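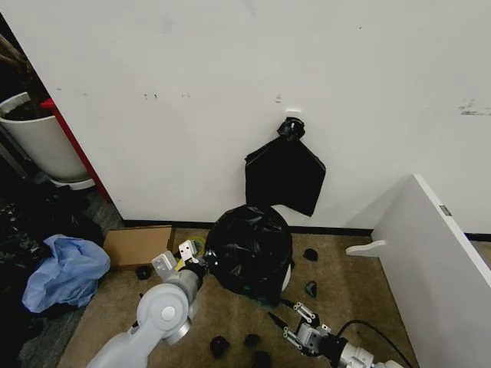 No. 6

Journal > Consumer Matters > Insurance

Search this journal Enter keywords Go

Extended warranties and the small matter of "wear"

Feb 9, 2020

The purpose of this entry is to record my dealings with Sulano, a provider of appliance protection plans, and to set out certain observations on the manner in which such plans are sold and administered. I have no professional connection with the trade. I write as a policyholder who paid every instalment on the day it fell due and who was, in December, refused a repair.

The appliance in question was a washing machine bought from the Fornutley branch of a large electrical retailer. At the till I was offered a protection plan underwritten by a company named Delić and administered by Sulano. The assistant described it as covering "everything the manufacturer doesn't". I was given a leaflet of four sides. The full terms, which run to a great many more, were sent by electronic mail after payment had been taken, and it is in the full terms that the difficulty lies.

The leaflet states that the plan covers mechanical and electrical breakdown. The full terms state that it covers mechanical and electrical breakdown "other than that arising from wear, gradual deterioration or the ordinary operation of the product". I invite the reader to consider what remains. A washing machine that has been used has been subject to ordinary operation. A bearing that fails has, by definition, worn. If both are excluded, the customer is paying for cover against the sudden failure of a machine that has never been switched on.

My own claim concerned the drum bearings. I reported the fault by telephone and was told that an engineer would attend once an excess had been paid. No excess is mentioned in the leaflet. It is mentioned in the full terms, under a heading which reads "Your contribution". I paid it. The engineer attended, was courteous, listened to the machine for less than a minute and confirmed that the bearings had failed. He added that he saw the same fault in that model frequently. His report, a copy of which I later requested and eventually received, contains one word under the heading "Cause". The word is "wear".

Sulano then wrote to decline the claim. The letter informed me that as a gesture of goodwill I would be offered £200 towards a replacement, to be taken as a voucher redeemable only at the retailer and only against a machine sold together with a new protection plan. I declined this offer in writing. I regarded it then, and regard it now, as an invitation to repeat the original mistake at a higher price.

The complaints procedure

The procedure is set out in the terms and appears orderly on paper. A complaint is first made to the administrator. If it is not settled, it passes to the underwriter. If the underwriter does not settle it, the customer may take the matter outside the firm. In practice, the administrator replied that decisions on cover were a matter for the underwriter, and Delić replied that it could not look at a complaint until the administrator had issued its final response. Sulano maintained that its first letter had been its final response. The letter did not say so. It was signed by a department.

I sent 6 letters in all. I would advise any reader in a similar position to write and to avoid the telephone, or at the very least to follow each call with a letter setting out what was said. Of the calls I made, Sulano was able to find a record of one, and the note of that call stated only that the customer was "unhappy with outcome".

The position changed when I quoted the leaflet back to the underwriter and asked which of the two documents it considered me to have bought. I also asked for a copy of the recording made at the time of the sale, knowing perfectly well that the sale took place in a shop and that there was none. A reply came within the week. It admitted no fault. It stated that on this occasion, and without setting any precedent, the cost of the repair would be met in full and the excess returned, with a further £100 for inconvenience.

I accepted. The bearings were replaced by an independent firm, Ultumov, whose charge was less than the total I had by then paid towards the plan. I cancelled the plan on the same day. Sulano asked whether I would consider staying on at a reduced rate.

Matters for the attention of readers

The full terms should be requested before payment, and read in the shop if necessary. Staff may find this tiresome. The definitions section deserves particular care, as words such as "breakdown" and "accident" are frequently given meanings there which they do not bear elsewhere.

A buyer also has rights against the retailer under ordinary consumer law, and these exist whether or not a plan is bought. I was not told so at the till. A plan may add something to those rights in certain cases, but it ought to be compared with them first.

Lastly, a plan paid by monthly debit generally continues until it is stopped. I have heard from one reader of this journal who was still paying for the protection of a tumble dryer that had left the house some years earlier.

I shall turn to boiler cover in the next entry, the renewal notice having now arrived.

Comments (4)

quietkettle
Same wording in mine, same underwriter. They told me a snapped door handle was "gradual deterioration". It snapped in one go. Will be quoting the leaflet at them, thank you.

Marrow_and_Sons
I used to sell these. We were given the leaflet and that was it, I never once saw the full terms. We did get told off if we didn't mention the plan twice.

pennywise_north
Is it worth keeping a plan on a fridge freezer? Mine cost nearly as much as the fridge by now.

hobday3000
Check if you can get a refund of the unused part when you cancel. I got some back but only after asking, it was not offered.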